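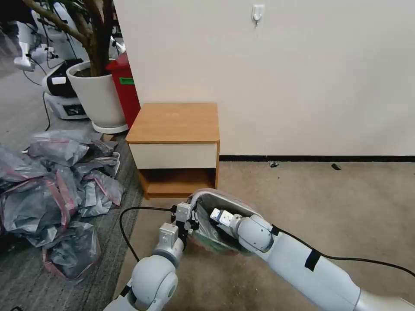 Re: [tromow-rooms] Trash bags, which ones and how to put them in

From: Marichka Tkachenko
To: tromow-rooms list
Date: September 2024

Hi all,

Quick one between two other things, sorry for typos. Answering Zlata's mail properly (hers is quoted in the middle and again at the bottom in bits, my mail program does what it wants).

Bag first. The gray and green one is what I'd like us to stay with. Gray on the inside, greenish and a bit see-through outside, pinkish-red edge. Open it up on the floor before it goes near the bin. Wide open, a proper oval, one hand on the rim and the other inside pushing the sides out. People shake them in the air and then jam them in half stuck together and the bottom never gets down where it should. Then the first banana peel sits up at the rim on a sort of shelf of plastic. You've all seen it.

> On Wednesday Zlata Harasym wrote:
>
> Hello everybody,
>
> I am doing the supply order this week and I need decisions, please.
>
> 1. Trash bags. We have two kinds in the closet, the gray-green ones
> and the thin clear ones from Boiko. The clear ones are cheaper but
> I have had three complaints in August about them splitting. Do we
> finish the clear ones or give them away?
>
> 2. Which bins get which bag? The small red bins in the bedrooms do
> not need a kitchen size bag. Somebody keeps using kitchen size. It
> hangs down all round like a skirt.
>
> 3. The potted trees. Who waters? I did it in August, but I am not
> there every week now. Also I keep finding tissues in the pots.
>
> 4. Bedside cabinets. Do we leave anything on the lower shelf or
> not? Every room is different at the moment and it looks careless.
>
> 5. Hooks. There are stick-on hooks left on the walls in some rooms
> with nothing on them. Keep or take off?
>
> The order is a box of 600 bags if we stay with the gray-green. I
> need an answer before I send it.
>
> Zlata

OK, in order.

1. Stay with gray-green, yes, order the 600. Clear ones: finish them in the paper bins only, nothing wet. Or take a roll home if you want, there's a heap of them on the bottom shelf in the supply closet. Count from the last stock sheet was 1,101 for the clear, which I don't believe but that's what it says. Whoever wrote that please check if it's bags or bags plus something else.

2. Small bags for the red bins. Kitchen size only in the kitchen and the laundry room. Small ones are on the upper shelf, left. If the small ones run out write to the list, don't go and take a big one and fold it. Rim folded over the outside by a couple of fingers' width, no more, and don't cover the green label on the side of the red bin. The label is how the evening people know which bins get emptied on which round and last month half of them were hidden under plastic.

Also the bin goes BESIDE the pot, between the pot and the cabinet. The way it's tucked in next to the white planter there is right. Not in front of the cabinet, the drawer bangs into it. Not behind the door either.

3. Watering. I can do it through to the end of the month, after that somebody else please. The big tree in the white pot takes more than you'd think, thick trunk on it by now. Water slowly and stop when it shows in the saucer. Those round saucers don't hold much and the carpet is beige, so. Tissues in the pots, yes, I've found them too, and gum once. If the bin is next to the pot with a bag in it there's less excuse for it. Pull them out when you see them, don't leave it for the next person.

4. Lower shelf of the cabinet stays clear. Spare blanket goes in the wardrobe. Tops wiped with a barely damp cloth, the honey-colored wood marks if you leave it wet, and follow the rounded corners with the cloth because dust sits there. Drawer: open it, look in, close it. White drawer fronts show fingerprints, same cloth will do. We had 16 of these from Urkard and I don't think they make that top anymore so please be nice to them.

5. Hooks. Leave the small white ones up high, they're on there good and the last one I pulled took the paint off with it. If one is loose then take it down and put it in the jar in the closet.

6. My own addition. Vacuum along the baseboard. Little dark scraps show up on that carpet from across the room, and against the black baseboard you miss them when you're standing over them. The vacuum head doesn't reach the edge so use the narrow nozzle, or just bend down and pick them up. And move the bin when you vacuum, don't go round it.

Tying up full bags: knot, out, new bag in straight away. Not "new bag later". Room 19 had no bag for four days.

> PS I forgot. Serkholm is asking if we want the bin lids. I said
> I would ask the list.

No lids in bedrooms from me. Kitchen yes. If anyone feels strongly about lids, answer Zlata directly and not me, I'm out from Friday.

Zlata, do you still have my closet key? The one with the tape on it.

Marichka

--
tromow-rooms mailing list
To leave the list, write to the list owner with "leave" in the subject line.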